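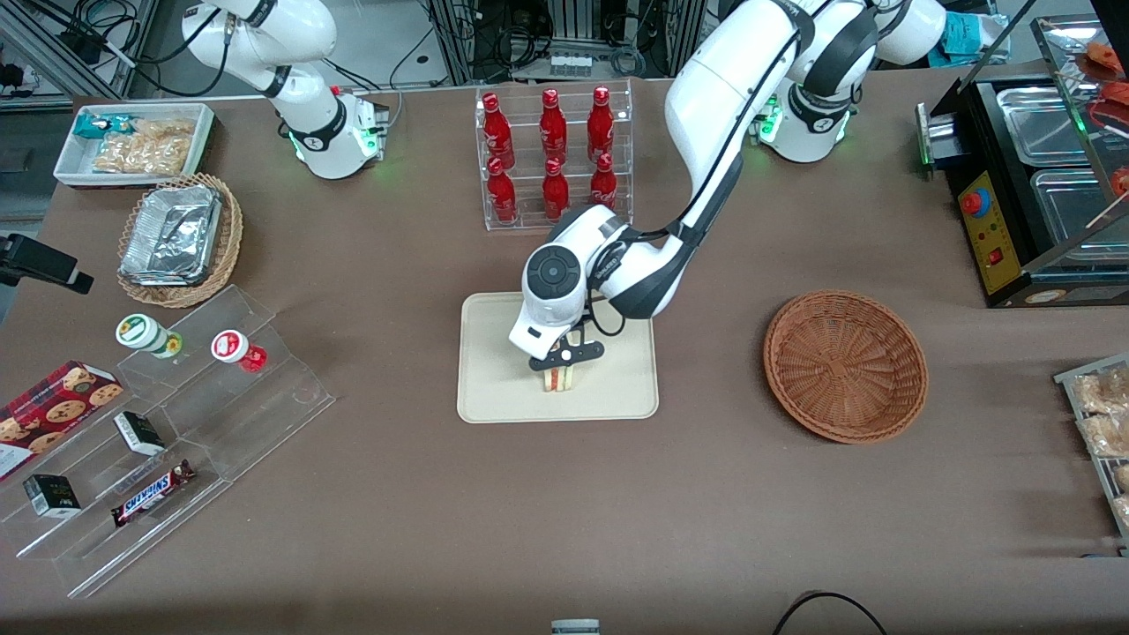
2.3 Planning the counter before you order

Complete this section before sending the order form to Filtier. Changes made after the arms ship are charged as a new order.

1. List every item the counter will serve. Mark each as bottled, wrapped, boxed or open food. Soft open items, such as small layered sandwiches, need the two-finger gripper and a tray with low sides.

2. Draw the table to scale. Show both arm bases, then the tray, baskets, bottle rack and tiered stand. Leave 13 inches between each base and the nearest fixed object.

3. Put the items that sell most within reach of both arms. Items at the ends of the table are normally served by one arm only.

4. Enter the quantities on the order form:
Arm with base: 2
Two-finger gripper: 2
Spare finger pads (pair): 4
Display stand, clear: 1
Baskets and trays: buy locally

5. Add the warming station as a separate line. It is supplied by Usberg and is not covered by the Filtier warranty.

CAUTION: The stop button on a warming station must not be counted as the stop button for the arms. Budget for a separate one.

6. Set aside 40 hours of staff time for teaching pick positions. Each new item shape adds to this figure.

Note: Run 100 test picks per item before opening. Include the cost of damaged food in the start-up budget, not in the monthly one.

Note: The Kesik bottle rack may be used in place of the standard rack. Check the row height against Table 4.

Continue with 2.4, Power and cable runs.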